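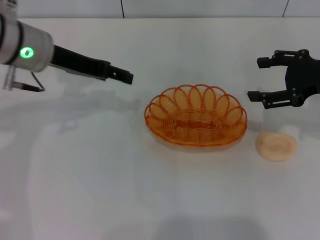
Drahtkorb Jedano, oval, orange

Ich gebe's zu, an diesem Korb hänge ich ein bisschen! Er ist oval, flach und so richtig schön orange, und auf einem weißen Tisch leuchtet er einem regelrecht entgegen. Bei mir zu Hause steht einer im Flur (Schlüssel, Post, Kleingeld, ihr kennt das) und ein zweiter in der Küche für Knoblauch und Zitronen. Weil er so flach ist, wühlt man nie lange, man sieht alles auf einen Blick.

Was ich mag
Der Korb ist leicht, lässt sich mit einer Hand umstellen und braucht kaum Pflege. Ich spüle ihn kurz lauwarm ab und stelle ihn kopfüber aufs Handtuch, fertig. In die Spülmaschine bitte nicht, das nimmt die Farbe auf Dauer übel.

Was ich nicht so mag
Ganz kleine Sachen wie Büroklammern rutschen durch. Weronika Wasilewska aus unserem Lager legt dafür ein Stück Filz hinein, das klappt prima, und seitdem mache ich es auch so.

Bestellen
Artikelnummer 456, Serie Jedano von Mirkholm. Rückgabe innerhalb von 30 Tagen, unbenutzt und gern im Originalkarton. Die nächste Lieferung mit weiteren Farben erwarte ich im September, Grün ist schon fest zugesagt!

Stand: 9.7.26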